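Chapter 6
Bed Coverings: Layers, Fillings and Folding

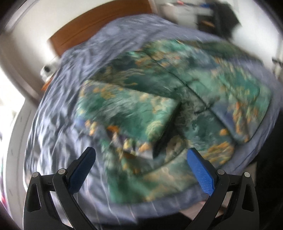
Why does a duvet lose warmth as it gets older?
The filling breaks down or shifts. Air held between the fibres or feathers is what slows the loss of body heat, and a filling that has matted together, or has moved away from the centre, holds less of it.

6.1 Scope of the chapter

Chapter 5 dealt with mattresses and fitted sheets. The present chapter covers everything laid over the sleeper: top sheets, blankets, duvets, quilted comforters and bedspreads. It describes how each is made, how the layers work together, and how they are folded, aired and stored. Laundering is treated separately in Chapter 7.

6.2 Terms

A duvet is a filled bag used inside a removable cover. A comforter is a filled covering whose outer fabric is permanent and usually patterned; it is stitched through to hold the filling in place. The lines of stitching are called quilting. A quilt in the strict sense has three layers -- top, wadding and backing -- and is generally thinner than a comforter. Shops use the words loosely, and the care label is a safer guide than the name on the packet.

Loft is the height of a covering when laid flat without load. It is measured after the article has been shaken and left to settle. Drape is the way a covering falls over the body and the edge of the mattress. High loft and good drape are difficult to combine in one article, and this is one reason why two thinner coverings are often preferred to a single thick one.

6.3 Order of layers

The duvet is normally placed nearest the sleeper and the comforter on top. Its weight should be kept low when it lies over a down filling, as pressure reduces loft. In warm weather the comforter is folded back to the foot of the bed in thirds. It should not be left bunched for long periods, particularly where the wadding is polyester, or creases will set along the folds.

Lecomte and Picard compared the two orders in a trial at the Lacroix hotel laundry, using Festness duvets over 70 nights. Loft was lower at the end of the trial in the duvets kept beneath the heavier comforter. The difference was greatest at the foot, where the comforter had been folded during the day. The full results are given in Table 6.2.

6.4 Handling large coverings

A double covering is awkward for one person to fold because the far corners cannot be reached from one side of the bed. The usual method is as follows.

Spread the covering flat, pattern side down.
Bring the far edge to the near edge and match the corners.
Smooth from the fold outwards -- not from the edge inwards, which traps air.
Fold in thirds across the width.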